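README – potton_lid_v2

Tabletop demos for the Potton policy. One arm, one gripper, one mat, green lid. Work in progress, expect gaps.

What's in it
2518 episodes recorded, 338 dropped. Train split is 2000, whatever is left over goes to val. No test split yet – Khalil wants that recorded seperately.

Per episode: joint states, gripper opening, camera streams, one line of text for the task. Teleop by me and Tala Hakim.

Setup
Mat is taped to the table. Please dont peel it up between sessions, v1 got ruined that way. Cardboard stays where it is. Cable has to have slack before you hit record.

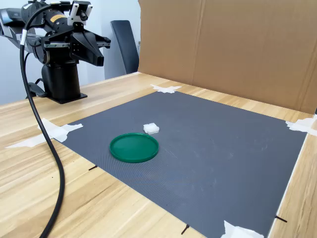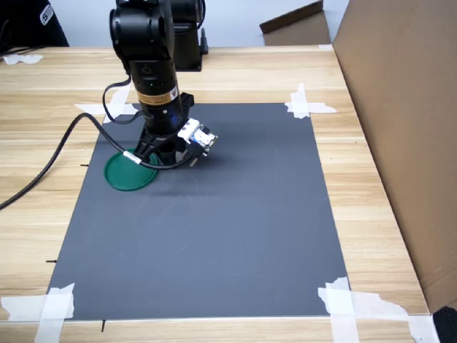

Same table, same green lid in both.

Radymyr Hladun wrote back after the first upload that dropping failed grasps was a mistake, he'd want them kept with a flag so the policy sees some recoveries. Fair. Will do for v3, the 338 are still on the Fellgate drive.

Known problems
– first 700 episodes have the older task strings, use remap.py before you merge
– timestamps drift a bit on long episodes, fix is in the loader, not in the raw files
– start poses not varied enough, too many from the same side
– lighting is one room, daytime only. Don't expect it to transfer

Not for
Anything with people in reach of the arm. Other grippers, untested.

Re-recording starts in May if the arm is free. Questions or bad episodes – send the episode number to Nabil Daher, not the whole file pls.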